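Wastholm Open Day – Frequently Asked Questions

We've had a lot of emails and not much time, so answers are short. If yours isn't covered, try the desk on arrival.

When is it?
December, doors at 10 am, out by 4 pm. Last entry 3.15 pm – we do need to lock up. The exact date is on your booking confirmation and on the homepage banner.

Do I have to book?
For the demo, yes. For the rest of the building, no, just walk in. There are 100 demo places across the day and they usually go in the first week. No waiting list this year, sorry. Cancelled places go back on the booking page as they come up, so keep looking.

How much?
Free. Parking isn't, see further down.

Where do I go when I arrive?
Main entrance on the canal side. NOT the loading bay, even though most sat navs send you there. Sign in, get a sticker, hang your coat up. Stickers are coloured by demo slot. Please don't swap them.

What's on?
Bin-picking demo in the Iturra room (booked slots only)
Drop-in talks in the canteen, short ones, on the hour
Workshop tour, ground floor, sturdy shoes please
Prulel table by the stairs, hands-on grippers for children and anybody else
Tea, coffee, soup until it runs out

What is the Iturra room demo?
It's our simulated work cell, up on the big screen, and somebody talking you through it. Iturra is our name for the test set-up: one white arm at a table, a row of bins, some items to handle. The people at the controls are the same ones who use it all week. You can ask them anything, they like it.

So there's no real robot in the demo?
Not in that room. Everything on the big screen is simulated. Real hardware is on the workshop tour, behind the yellow line. We had both in one session last year and it ran over every single time.

Why show a simulation at all?
It's what most of our day looks like. We try a move on screen first, change it, try again, and only then think about a machine. Last month the Iturra cell went through 1,665 runs. No way we could of done that on the shop floor with one arm and people needing their lunch.

Will the robot always get it right?
No. We don't pick out the good runs for visitors. If something goes wrong you'll see it, and the operator will probaly stop and talk about why. Some people say that was the best part.

How long is a slot?
Half an hour, including questions. The screen part is most of it. Be there five minutes early. Once the blinds are down we can't let latecomers in – trip hazard on the step.

Can I have a go at driving it?
Last slot of the morning and last slot of the afternoon only. There are 2 sets of controls. Put your name on the sheet outside the room. Under-12s need an adult next to them.

Can you show me what I'd be looking at?
Yes. Stills from the Iturra cell:

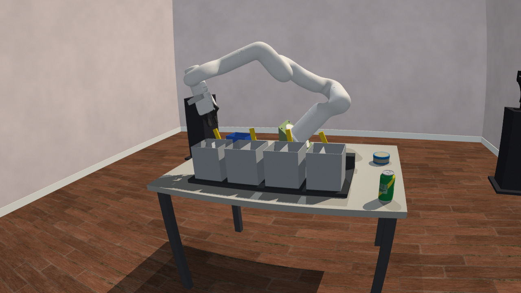
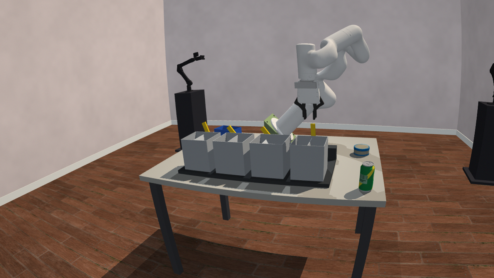
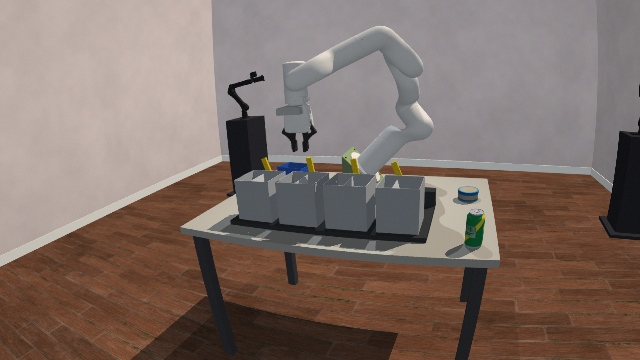
Four bins, one white arm, same table in all three.

Is it suitable for young children?
Depends on the child. It's a darkish room and there's a fair bit of talking. We'd say seven and up for the demo, any age for the Prulel table. Pushchairs can be left by reception.

Is it noisy?
Demo room, no. Workshop, yes at times. Ear defenders in the box by the workshop door, small sizes too. Put them back after please, we lost half of them last time.

I know nothing about robots. Will I follow it?
Should do. The operators have been told to use plain words. If they start on about joint limits, put your hand up and ask for English.

I know quite a lot about robots. Will I be bored?
Try the 2 pm talk. It's by the Bikia team, who look after our gripper control, and it goes into much more detail than the demo. Stay behind after if you want to see settings and so on.

Is the simulation software available to download?
Not at the moment. The cell files are tied into our own set-up and wouldn't open cleanly elsewhere. We're asked this a lot and it is on the list.

Can I take photos?
Demo room and canteen, yes. Flash off. Workshop, no photos at all, some of the work belongs to customers. Please don't film staff without asking them.

Access?
Step-free from the main entrance. Lift to the first floor, it's slow. The step in the Iturra room is only at the back, wheelchair spaces are at the front on the flat. Hearing loop in the canteen, not in the demo room – if you need one there email us beforehand and we'll bring in the portable.

Parking?
Town car park, five minutes' walk, pay by card. Blue badge spaces in our yard, ring ahead so the barrier's up. Bike racks round the side.

School groups?
Not on the open day, slots are too small. We run seperate school mornings in spring. Use the contact form and put "school" in the subject line.

What if it snows?
Check the homepage before you set off. We'll post there by 8 am if we're closed.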